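Pidedari changes packing order for takeaway lids

Pidedari, the catering supplier, has revised the packing instructions for its takeaway sets after a run of complaints about lids arriving scuffed or missing. The change covers orders in which the round black lids are sent separately from the bowls. It came into force in December at the Ilby depot and will be extended to Rezende once present stocks of printed labels are used up.

Under the old instructions, lids were stacked in a single column and wrapped in film before being placed in a carton. The film held the column together but left marks on the raised rings, and a short stack could not be told from a full one without opening it. The new instructions drop the film for small orders. Lids go one at a time into an open paper bag with twisted handles, laid side by side on the base until it is covered, with the next layer set on top. The handles are kept clear of the opening - one to the back, one folded down over the front.

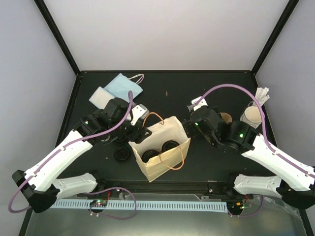 Ismael Falcão asked whether paper would stand up to a full load, given that the handles are glued at the rim and the bags are often lifted by one side only. Pidedari replied that the limit is set by volume and that a bag filled to the permitted level stays well within the rating for the handles. Bags with a torn rim or a loose handle are to be set aside before packing begins.

The depot at Ilby packed 4000 lids under the new instructions during the trial period. Of the orders checked on arrival, 101 were complete and 6 were short. The short orders were traced to lids left on the work surface when the bag was closed, and a check of the surface has been added as the final step before the rim is folded over.

Larger orders will continue to go out in cartons. The bags are supplied by Troltitov in one size only, and a second, wider size is under test.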